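The box room at Plullside
27 comments

I'd gone over to talk about the spare bed, and we ended up sitting on the landing floor with mugs of tea, which is how most of my interviews go. She lets out the small room in her house at Plullside, mostly to friends of friends, and she'd written to me after my piece on beds that turn into dumping grounds. "Mine's the worst one you'll ever see," she promised. It really wasn't!

The bed came first. It's a narrow one, bought second-hand from a shop called Drutier, and she still talks about getting it up the stairs. "I paid 100 for it and then 200 for the mattress," she said, "so don't let anyone tell you second-hand is cheap." She keeps it in plain white sheets, always. I asked if they didn't show every mark and she laughed at me. "Of course they do. Then I wash them. With a pattern you can kid yourself for weeks."

Her rule for the top of the bed is strict – something to read, something soft, and the rest goes in the cupboard. She used to have 17 cushions on there (she blames the Flulix catalogue) and every visitor piled them on the floor and left them.
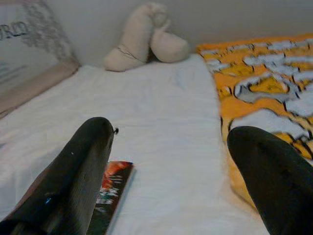 Eberhard wrote in afterwards to say that a bed with nothing on it looks like a hospital, and that he'd have kept at least half the cushions. I passed this on and she was delighted. He's welcome to come and collect them, she told me, they've been in the loft since December.

We got on to the reading matter, because I'm nosy. There's no bookcase in the room and she doesn't want one. "People don't read a shelf when they're away," she said. "They read whatever's lying on the bed when they sit down to take their shoes off." So she leaves out things with loud covers, comics and so on, the sort of thing you can open in the middle and drop when you're sleepy. A thick novel has never once been touched, she says, and she's tried plenty.

And the pink pillow? I had to ask, with the sheet and the wall so pale. "It's faded and I love it," she said. "I've bought 2 to replace it and both went back to the shop." I think she's right. Without it I'd have thought the room a bit chilly.

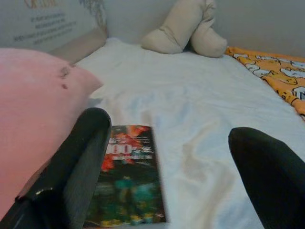 What she'd change

The cupboard, mainly. It sticks, and guests give up on it and hang their coats on the door. She'd also like a proper reading lamp that clips to the bed, and if you know of one that doesn't droop, do leave a comment and I'll pass it along.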